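Handout 6: Setting up and looking after the two-arm table cell

Course: Robot Cells in Practice, Hunesari Technical Institute. Bring this handout to the October lab sessions. You will need the cell logbook and the 2.5 mm hex key from the drawer under the bench.

## 1. What the cell is for

The Trustulo cell is a tabletop sorting cell. Two arms work from opposite sides of one table and move small household and office items onto a plate in the middle. The same items are used all term so that results from one group can be compared with results from the next. The cell had logged 1,316 runs at the end of last term, and most of the faults in the logbook came from three places: the wrist cable, the gripper fingers and the camera mount. This handout spends most of its time on those.

## 2. Before power-on

Do these in order. Both arms must be off at the wall switch.

1. Wipe the table with a dry cloth. No spray cleaner, it leaves a shine that upsets the cameras.
2. Check that each gripper opens by hand without grinding.
3. Follow the wrist cable with your fingers from the connector back along the forearm. Feel for flat spots and nicks.
4. Check the bolts on the wrist disc. They should be snug. Do not tighten past snug.
5. Set the objects out for the first run.

The cable needs slack. A wrist that turns to its limit with a tight cable will pull the connector out, and we have replaced that connector twice. Leave the loop wide and let it hang to the outside of the arm, away from the plate. If the loop has crept inward, free it at the clip and reset it. 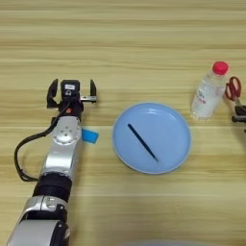
Once the objects are set out, stand clear and switch on. Wait 24 seconds for the controllers to finish their self-check before touching the keyboard. If you start early, the left arm may report a false joint error and you will have to begin again.

## 3. Homing and gripper check

Home the left arm first, then the right. Homing both together is possible in the software but is not allowed in this lab.

After homing, run the gripper check from the Lis console:

- Open both grippers fully.
- Close to 75 percent and hold.
- Open again.
- Compare the reported finger positions with the values on the last logbook page.

A gripper that reports a different open position than it did last time usually has a loose finger. Switch off before you touch it. Take the finger off, clean the mating face, refit it and repeat the check. If the number is still off, write it up and stop. Do not correct it by changing the offset in the software. A group did this two years ago and the cell ran badly for weeks before anyone found the cause.

## 4. Camera mount

Each gripper carries a small camera. The mount is held by friction and one screw, and it drifts if the camera is bumped. Signs of drift:

- The arm reaches to the same side of every object.
- Picks work near the plate but fail near the table edge.
- The calibration score drops between the first and last run of a session.

To reset it, loosen the screw a half turn, seat the camera against the stop, and tighten. Then run the Zitton calibration routine from the start. Partial calibration is for the instructor only.

## 5. Test run

Run one transfer at low speed with a hand on the stop button. Scissors go in closed, and you place them by hand only with both arms paused. Thin items such as a pen are harder than they look, and a finger that is slightly out of line will show itself there first.

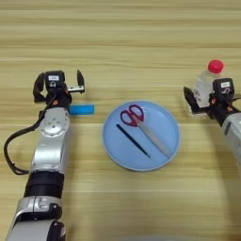
Let the arms come to rest before you judge a run. Log the result as pass, partial or fail, with a short note on anything that was not a pass. "Missed" is too short. "Left gripper closed ahead of the item" is fine.

## 6. Service schedule

| Interval | Job |
|---|---|
| Every session | Cable, wrist bolts, gripper check |
| Every 75 runs | Clean finger faces, check camera screw |
| Every 1,000 runs | Replace wrist cable on both arms, full calibration |

The run counter is on the first page of the console. Write the count in the logbook at the start and end of your session, even if you did no service work.

## 7. For the lab report

Hand in one page per group. Include your gripper check values, the calibration score before and after, and any fault you found with the steps you took. Photocopies of the logbook page are accepted if they are readable.

Read section 4 again before the next lab. We will be moving a camera off its stop and asking each group to find the fault.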